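I moved to Brarkell in October and left most of my records in storage, so for the last few weeks I've been listening to whatever I could find on my phone. Mostly that has meant Sideck. They're a four-piece, they've put out two albums, and the second one, Plerkton, is the one I keep going back to.

It has 9 tracks and runs a bit over half an hour. The first three are quick and fairly loud, then it slows down and stays slow until the end. I didn't like that the first time. I thought they'd run out of songs. By the third or fourth go I was starting it from track four and skipping the fast ones, so there you are.

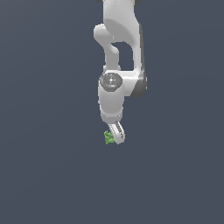
The drums are the best thing on it. They're recorded dry and quite close, and on "Courtois" you can hear the snare rattle when the bass comes in. I used to play in a band and we spent hours trying to get rid of that noise. They've left it in and it sounds fine.

The singing I'm less sure about. It's low in the mix and I can't make out half the words, even with headphones. There's a lyric sheet with the vinyl, apparently, but I'm not paying for the vinyl when I haven't got a record player plugged in.

The last track had 3443 plays when I looked, and a fair few of those must be mine. It deserves more. If you only try one, try that, or "Courtois" if you've got decent speakers.

I missed them when they played here in the spring. I'd like to see how they do the slow half in a room with a bar at the back.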